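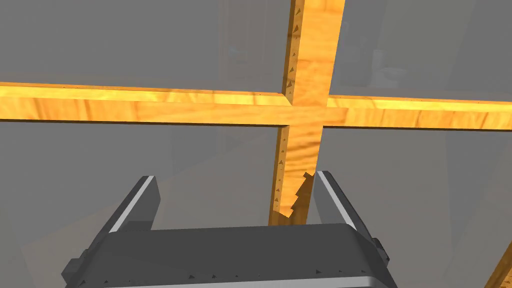 Handout 5 - Setup of the Vedel cell in simulation

Before each run, load the Trimham shelf model and open the gripper fully. Check the contact between fingers and wood. If a beam edge looks jagged near a finger, stop and check the collision settings.

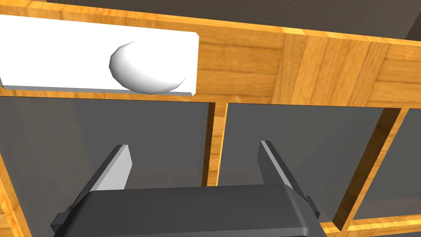 Gripper check

The fingers are open and point up to the compartments, with the egg-shaped object resting on a white tray. Save this pose as number 56. Then move at low speed - never over 100 mm per second - and write the result in your log.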